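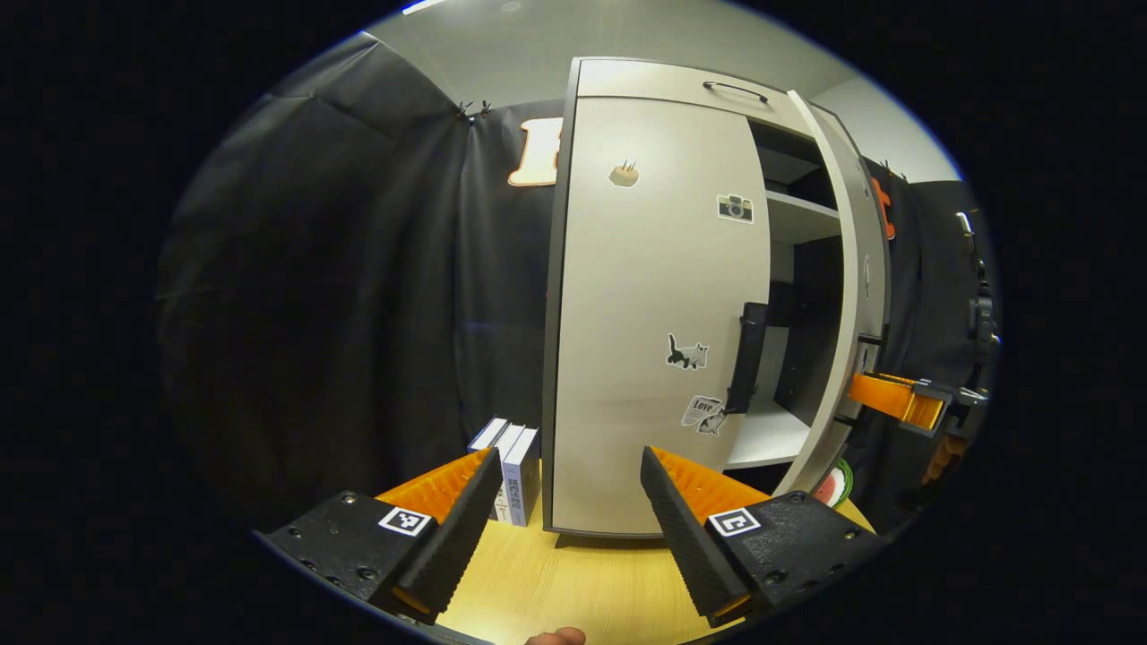 # Drasari「チーム探究キット」を一シーズン使ってみた感想

最初に書いておくと、私はこの手の教材をあまり信用していない。中学校の科学部で顧問をしていると、年度の初めに分厚い封筒がいくつも届く。「課題発見力」「協働」「伴走」といった言葉が並んだパンフレットで、中身を見ると付箋とワークシートと、ログインしないと読めない指導案である。付箋なら購買にある。

そういう人間が、Flatstead社の「Drasari」を部費で買った。研究発表コンテストに出るチームのための準備キット、という触れ込みの箱である。買うと決めたのは私ではなく、副顧問のMyung-ja Hwang先生だった。前任校で似たものを使って地区予選を抜けたことがあるそうで、「先生の口癖を減らせるだけでも元が取れます」と言われた。私の口癖は「で、何を調べたいの」らしい。自覚はあった。

以下、夏前に導入して、Perumの地区大会の発表が終わった三月までの記録をもとに書く。広告でもモニターでもない。領収書は部の会計に綴じてある。

## 箱の中身

大きめの平たい箱に、次のものが入っている。

- 問いカード 38枚
- チームノート(A4、リング綴じ)
- 役割カード
- 進行表のポスター
- 審査員シート(切り取り式)
- 顧問用の冊子

このほかにウェブの管理画面がついてくる。こちらは後で書くが、先に言うと、なくてもよかった。

紙の質は良い。ノートのリングは背が低く、机に伏せて置いてもがたつかない。生徒は鞄に雑に放り込むので、表紙の角が最初に死ぬのだが、半年たっても形は保っていた。ポスターは大きすぎる。うちの理科準備室の壁には貼る場所がなく、戸棚の扉に貼ったら扉を開けるたびにめくれ、秋には右半分がなくなった。進行表としては左半分だけで足りた。後半は発表練習のことしか書いていない。

顧問用の冊子は薄いのに回りくどい。最初の見開きに理念が書いてあり、次の見開きにも理念が書いてある。使い方が出てくるのはその後で、しかも図の番号と本文の番号が一か所ずれている。問い合わせたら丁寧な返事が来て、次の版で直すとのことだった。

## 問いカードについて

このキットの中心は問いカードである。一枚に一つ質問が書いてあって、チームで引いて、答えを話し、ノートに書く。それだけだ。

たとえば「その測り方を、別の班が同じようにできますか」「結果が逆だったら、何と言いますか」「あなたの班でいちばん納得していない人は誰ですか」。最後のものは初めて引いたとき、部室の空気がかなり悪くなった。二年生の班で、納得していない人が班長本人だったからである。話し合いは長引き、その日は実験が一つもできなかった。

これを「深い対話が生まれた」と書く人はいるだろう。冊子にもそういう体験談が載っている。私の目には、予定していた作業が一日つぶれたように見えた。ただ、その班は翌週にテーマを変えている。校庭の土の保水を調べるはずが、雨どいの下だけ草の種類が違う理由を調べることになった。前のテーマよりは確かにましだった。カードのおかげかと聞かれると困る。班長は前から土に飽きていたので、カードがなくても同じことを言い出したかもしれない。

38枚というのが多いのか少ないのか、使う前は見当がつかなかった。半年使った感想では、多い。というより、似たものが多い。「比べる相手は何ですか」と「何と何を比べていますか」は、生徒にとって同じ質問である。引いた班が「これ前にやりました」と戻してくる。私は途中で重複ぎみのものを輪ゴムで束ねて引き出しにしまった。残りで何も困らなかった。

逆に足りないのは、数字の扱いについての質問だ。平均を取ってよいのか、何回測れば言えるのか、外れた値をどうするのか。中学生の発表で審査員が突いてくるのは、うちの経験ではほとんどがここである。カードには「データは十分ですか」という一枚があるきりで、引いた生徒は全員「はい」と答えて次へ行く。質問の形が悪い。「はい」で終われる質問をカードにしてはいけないと、顧問用の冊子に自分で書いてあるのに。

仕方がないので白紙のカードを自作して混ぜた。「いちばん変な値はどれで、それをどうしたか」。このカードがいちばん働いた。

## チームノート

見開きの左が記録、右が「今日の問い」と「次にやること」になっている。分け方は悪くない。生徒のノートは放っておくと感想文になるので、左に記録だけを書かせる枠があるのは助かる。

不満は右側である。「今日の気づき」という欄が毎ページにある。毎回気づくわけがない。測定を繰り返すだけの日というのが研究にはあって、むしろ大半がそうだ。そういう日に「気づき」の欄を埋めさせると、「測定は大変だと気づいた」「協力が大事だと気づいた」が並ぶ。夏の終わりに一年生のノートをめくったら、協力の大切さに毎日気づいていた。

九月からは、書くことがなければ斜線を引いてよいことにした。最初は斜線だらけになり、そのうち、たまに書いてあるものが読めるものになった。三年生の一人は「昨日の値と今日の値で単位が違う。どっちかが間違い」と書いていて、これは実際に大きな間違いの発見につながった。冊子では欄を空けないよう指導せよとなっているので、私の使い方はメーカーの意図に反している。

もう一つ、綴じ穴の位置が市販のルーズリーフと合わない。専用の補充用紙を買うことになる。これが一組2,000円で、班の数だけ要る。うちは途中で足りなくなり、コピー機で枠だけ刷って穴を開け直した。罫線が少し傾いたが、生徒は誰も気にしなかった。紙の商売としてはよくできているが、公立の中学校の部費を知っている会社のすることではないと思う。

## 役割カード

リーダー、記録、測定、疑う人、の四種類がある。「疑う人」が目玉らしく、パンフレットでは大きく扱われている。班の中に反対意見を言う係を置くというもの。

これは評価が割れた。Hwang先生はとても気に入っていて、もともと口数の少ない生徒が、係だからという口実で物を言えるようになったと言う。確かにそういう生徒が一人いた。入部以来ほとんど声を聞いたことがなかった子が、カードを首から下げた日に「その写真、朝と夕方で光が違いますよね」と言い、班が全員黙った。正しかったからである。

一方で、元気のよい男子が疑う人になると、疑うというより難癖になる。「そもそも草って何」「定規が曲がってたらどうする」。班長が泣きそうになって準備室に来た。私はカードの交代を一週間ごとから一回ごとに変え、疑う人は必ず「では、どうすれば確かめられるか」まで言うこと、という決まりを足した。そうしたら難癖は減ったし、疑う発言そのものも減った。ちょうどよいところはまだ見つかっていない。

首から下げるひもは早々に切れた。クリップで留めている。

## 20分で終わるのか

パンフレットの売り文句の一つが「一回20分」である。放課後の短い時間でも回せます、と大きく書いてある。

無理だった。カードを引き、話し、ノートに書き、役割を交代する。準備と片づけを抜いて、話し合いだけなら時間内に収まることもある。しかし部活というのは、生徒が委員会から遅れて来て、誰かが電子天秤の電池を探し、誰かが別の誰かの筆箱を隠すところから始まる。慣れた三年生の班でさえ、終わったと思うと下校の放送が鳴っていた。

うちではキットを使う日と実験をする日を分けた。これで落ち着いたが、大会前の追い込みの時期には「今日はカードの日だから実験できない」という本末転倒が起きた。十二月に入ってからはカードの日をやめ、行き詰まった班だけが自分で箱を取りに来る方式にした。取りに来た班は少ない。その少ない班は、ちゃんと使っていた。

時間の売り文句は、条件をそろえたモデル授業での話なのだろう。冊子の写真の生徒はみな背筋が伸びていて、机の上に余計なものがない。

## 審査員シート

一番期待していなかったものが一番よかった。

発表練習で、聞く側の生徒が審査員になって書き込む紙である。項目は「わからなかった言葉」「もう一度見たい図」「一つだけ質問するとしたら」。点数の欄がない。ここがよい。以前、私が自作した評価表には五段階の欄があり、生徒は友達に四か五をつけて終わりだった。点がないと、言葉で書くほかない。

「わからなかった言葉」には容赦のない回答が集まった。「有意」「コンタミ」「対照区」。使った本人に聞くと、本人もあやしかった。発表原稿から片仮名が目に見えて減り、Perumの大会では講評で「聞きやすい」と言われた。よその班がもっと聞きにくかっただけかもしれないが。

惜しいのは切り取り式の枚数で、班の数と練習の回数を掛けるとまったく足りない。複製してよいかを問い合わせたら、校内に限り可とのことだった。それなら最初から冊子に書いておいてほしい。知らずに買い足す学校があるはずだ。

## ウェブの管理画面

顧問が各班の進み具合を見るためのもので、ノートの写真を生徒が上げると一覧になる。

ログインは学校の端末からだと、二回に一回は認証で止まった。うちの自治体の設定のせいもあるだろうから、全部をFlatsteadの責任にはしない。ただ、入れたとしても、見えるのはノートの写真である。ノートは部室にある。歩いて見に行ったほうが早いし、ついでに生徒の顔も見える。

進捗を示す棒グラフも出る。写真を上げた回数で伸びる仕組みになっていて、一年生の班がそれに気づいた。同じページを角度を変えて何枚も上げ、二日で一番長い棒になった。発想としては感心したが、管理画面で班の様子がわかるという説明は、この日を境に信じていない。

保護者向けの自動メール機能は使わなかった。「お子さまの班が新しい問いに出会いました」という文面の見本を見て、Hwang先生と相談するまでもなく切った。

## Byunと比べると

比較のために、前の年に使っていたByunのワークシート集についても触れておく。こちらはもっと素っ気ない。テーマ決め、計画、記録、まとめ、と順番に埋めていく用紙の束で、カードもひもも画面もない。

テーマが早く決まるのはByunのほうだ。用紙の順に書けば計画書の形になるし、予選の要旨もその流れで書ける。ただし、どの班のも同じ顔になる。去年の要旨を並べて読み返したら、書き出しが三つの班で同じだった。「私たちは身近な現象に興味を持ちました」。用紙の記入例そのままである。

Drasariの側は、要旨になかなかたどり着かない。カードで話したことはノートの右側に散らばっていて、それを集めて文章にする段階の支えがほとんどない。締め切りの前の晩、といっても生徒は帰さなければならないので正確には前の日の夕方だが、二つの班が白紙に近い状態だった。結局、引き出しからByunの用紙を出してきて骨組みを作らせた。中身はDrasariのノートから拾った。できた要旨は去年より良かった。

両方買えという話になってしまうと、部費の話をしている顧問としては言いにくい。Byunの用紙は前の年の残りがあったからできたことだ。

## 実績の数字について

パンフレットの表紙に「導入校1,000校超」とある。何をもって導入校と数えるのか気になったので聞いてみた。返事によると、無料の体験版を申し込んだ学校も含むらしい。体験版なら、うちも別の年に申し込んで、カードの見本を受け取ったまま忘れていた。ということは、うちは使う前から導入校だったことになる。

「使用チームの多くが上位入賞」という文もあるが、これも比べる相手が書いていない。この箱を買う学校は、そもそも大会に出る気があり、顧問が二人いて、部費が残っている学校だ。そういう学校は何を使っても、使わない学校より上に行くだろう。問いカードにあったではないか。「何と何を比べていますか」。

意地の悪い読み方かもしれない。けれども生徒に対照実験をやかましく言っている以上、教材の宣伝にだけ甘くするわけにもいかない。二年生にこのパンフレットを渡して穴を探させたら、とても盛り上がった。比べる相手がない、数え方がわからない、やめた学校のことが書いていない。半年で一番よい「疑う人」の練習になった。

## 大会の結果

結果を書かないのは不公平なので書く。出した班のうち一つが奨励賞をもらった。雨どいの下の草の班である。他の班は何ももらえなかった。前の年も奨励賞が一つだったから、賞の数だけ見ればDrasariの効果はゼロである。

質疑応答は去年より持ちこたえていたと思う。去年は審査員に「なぜその場所を選んだのですか」と聞かれて、班の全員が私のほうを見た。今年は誰も私を見なかった。草の班は「測っていない日があるのはなぜですか」と聞かれて、班長が「忘れました。だからその週の線は点線にしてあります」と答えた。審査員は笑っていたが、私は少し驚いた。去年の子たちなら線をつないでいた。

これがキットのせいなのか、班長の性格なのか、Hwang先生が来てくれたおかげなのかは、分けようがない。条件を三つ同時に変えてしまった。実験としては落第である。

## 生徒に聞いたこと

三月の片づけのときに、来年もこの箱を使いたいかを聞いた。

一年生は、カードは使いたい、ノートは普通のノートがよい、と言った。二年生は意見が分かれ、役割カードをやめたい者と、役割カードだけ残したい者がいた。後者は例の口数の少なかった子である。卒業する三年生は「審査員の紙は残したほうがいい。あとは先生が我慢できれば要らない」と言った。我慢というのは、生徒が考えている間に私が口を出すことを指している。カードを引いている間だけは私が黙っていたので、それがよかったのだそうだ。

だとすると、私はこの箱を、自分が黙るために部費で買ったことになる。Hwang先生は最初からそう言っていた気もする。

## 買うかどうか

- 顧問になったばかりで、班にどう声をかけたらよいかわからない人には、カードだけなら勧められる。ばら売りはしていない。
- すでに自作の用紙がある部なら、審査員シートの三つの項目を真似すればかなりの部分は済む。
- 補充用紙は買わなくてよい。枠は手で引ける。
- 管理画面を目当てに買うのはやめたほうがよい。
- 部員が二、三人の部だと、役割カードが余る。一人で二枚下げることになり、疑う人が記録も取っていると、疑ったことしか記録に残らない。

うちでは来年も箱は使う。もう買ってあるからだ。カードは重複を抜いて自作のものを足し、ノートは購買のものに戻す。ポスターは左半分を戸棚に残した。冊子の改訂版が出たら一部送ってくれるという話だったが、まだ届いていない。届いて、図の番号以外にも直っているところがあれば、ここに追記する。

**追記** 審査員シートの複製について、他校の先生から「うちは断られた」という連絡をもらった。窓口によって答えが違うのかもしれないので、刷る前に各自で確認してほしい。うちが受け取ったのは電話ではなくメールの返事で、部の書類と一緒に保管してある。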